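Folding on the bed vs. folding on a table
Home & Laundry > Clothes care
Page 1 of 1

jetden_april
I keep reading that folding on a soft surface ruins the fold and that I need a board or a proper table. I live in a small place in Skeviscombe, the table is for eating, and the bed is right there. Is this a real thing or is somebody selling boards?

Loureiro
Somebody is selling boards. I've folded on a bed for 30 years.

stokberg_lane
It's real for dress shirts. On a mattress the fabric sinks where you press and you get a curve instead of a crease. For T-shirts and anything stretchy, who cares.

Ariel Tiongson
I'd go further than stokberg_lane. The mattress isn't the problem, the blanket is. Fleece grabs. You lay a sleeve down, you go to smooth it, and the blanket comes along with it. Then there's the lint. Brown fuzz on black clothes is the worst combination I know of, and I say that as someone who owns both.

Loureiro
Lint comes off in the next wash.

Ariel Tiongson
Does it? Mine goes in with lint and comes out with lint. Every "just wash it again" tip I've tried has been worth exactly nothing.

jetden_april
OK, so a flat sheet over the blanket?

stokberg_lane
Sheet works. So does pulling the blanket back, which takes two seconds.

Jummai Jibrin
I don't buy the grabbing argument. A little grip is useful. Smooth black stuff slides all over a tabletop, and I end up chasing it. On fleece it stays where I put it while I bring the end over. The lint I'll give you.

Ariel Tiongson
It stays where you put it, creases and all. Have you compared the two, or is this a feeling?

Jummai Jibrin
A feeling, same as yours. Unless you've got 100 shirts and a ruler over there.

Ariel Tiongson
Fair. I still want to know who came up with the rule that you start from the collar. I start at the cuff, pull it straight first, then fold. If the cuff is bunched the whole thing comes out lumpy, and no board fixes that. I saw one for 12 bucks and it looked like a cereal box with hinges.

Loureiro
We agree on something then. The board is a waste.

stokberg_lane
I have one. It's fine for kids' shirts if you want them all the same size for a drawer. I wouldn't tell anyone to run out and get it.

jetden_april
Not convinced by either side, so I'm staying on the bed and starting at the cuff, blanket and all. Black on brown fleece, worst case according to Ariel.
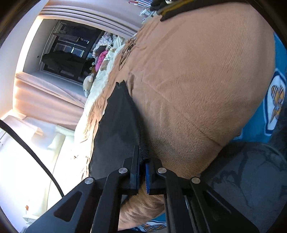

Jummai Jibrin
Get the cuff flat before you judge the blanket. I'd also do all the black things first and shake each one out before it goes in the drawer, and if there's still fuzz on them after that, Ariel wins the lint part. Only the lint part.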